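Notes for the budget talk, Wednesday, right after lunch. Keep it under half an hour. Water on the lectern!

**Opening**

Hi everybody. I'm going to talk about money, so the people in the back can relax, there's no math harder than what you do at the grocery store. Ask for a show of hands: who has bought an arm in the past two years? Keep your hand up if the final bill matched the quote. (Wait. Let them laugh. Last time in Mestatitz one guy kept his hand up and it turned into a nice chat, so be ready for that.)

**What we thought we were buying**

When Verena Moser and I wrote our first plan, it had one big line in it: the arm. Everything else went into a row called "misc." I still have that spreadsheet and I'm a little fond of it. Misc was supposed to be small. By the time we were up and running, we had 74 separate purchases sitting in that row - mounts, cables, spare fingers, a second power strip, a third power strip, you name it.

Tell the Cullix story here if the room is awake. Short version: we picked their quote over the one from Nirner on price, forgot to ask about shipping and training days, and ended up paying more. My fault, I signed it.

**The work itself**

Our job is tableware sorting. Cups, bowls and plates, all mixed up on a table, and the arm has to pick them out. I love this task for planning purposes, as everyone gets it right away and the props come out of petty cash. Next slide.
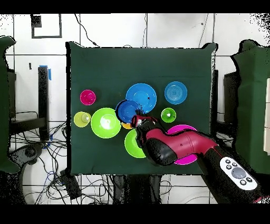
*Slide 6: The arm over the dishes on the green cloth. Note the bowls that overlap.*

Give them a few seconds to look. Then ask what they'd put on a shopping list for this. People always say the arm and the gripper. Someone will say the dishes. Then go for the dull stuff: the cloth, the cables on the floor, the table. And the floor space, please, the floor space! Heidrun Gisler runs our building and she charges us for it by the month, and I left that out of the plan completely.

Also say a word about variety. Shallow bowls, little cups, a big plate - each shape means more practice time, and practice time is somebody's salary. We set aside 19 working days for setup in the first year. We used about 160 hours just on the cups. (Pause here, check faces.)

**What I'd do now**

- Give "misc." its own page, and put a name next to every line. Ours is Samran's.
- Ask each seller for the price of a second gripper before you talk about the first one.
- Budget for people hours in the same sheet as the hardware.
- Rent for a month if they'll let you. Quintero did, and we learned a ton.

If there's time, mention Imani Nzioka's trick of buying spares in October, when she still has money left over and knows what broke.

**Questions**

Somebody will ask for the total. I can share the sheet, email me. If they ask about leasing, hand it to Dorottya Erdős, she's in the second row and she has opinions.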